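# jekar

My little pile of scripts for keeping track of cables in a small office. It started as one spreadsheet, then the spreadsheet got a macro, then the macro ate the spreadsheet, and now there's a repo. If you've ever pulled the wrong patch lead at 4 p.m. and heard the whole sales floor groan, hi, welcome!

What it does: you keep a plain text file called `runs.txt`, one cable per line, and `jekar` turns it into printable labels plus a list of what goes where. It'll also yell at you if two cables claim the same port (ask me how I know).

## Getting started

```
git clone <wherever you found this>
cd jekar
python jekar.py runs.txt --labels
```

You need Python 3 and nothing else. A line looks like this:

```
A-014 | yellow | closet port 14 | Farouk room, desk 2
```

Farouk is what we call our big meeting room, and Lelline is the small one. Swap in your own names, the script doesn't care.

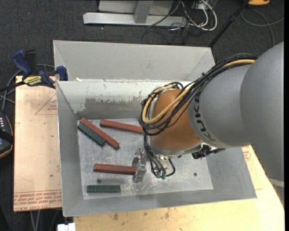
Colors are the part I get the most mail about, so let me explain how I use them. Most of our runs are black, because that's what was in the box when I started, and I only give a color to a line I need to find fast. Look at the yellow one looping around that orange KUKA wrist with all the black cables: you can follow it over the top and across the front without even trying. So in `runs.txt` the color field is optional, and if you leave it blank you get black. Please don't color everything! Lemlem Jemal did that in her first version and ended up with 460 lines in a very cheerful rainbow that she still had to read label by label.

## Labels

- `--labels` makes a sheet for the small wrap-around kind
- `--flags` makes the kind that stick out (I like these better, but they snag)
- `--both-ends` prints every label twice, and you want this, trust me

Past about 200 lines the label sheet gets slow to build. I know. It's on my list for September.

## Known problems

- Port names with a `|` in them break everything
- Usex, the old import tool, writes its dates backward and I just throw them away
- Spare cables show up as "connected to nothing," which upsets people

## Thanks

Esmaeil Vahidi wrote the duplicate port check and fixed my sorting. Patches welcome, just run `python test.py` before you send one.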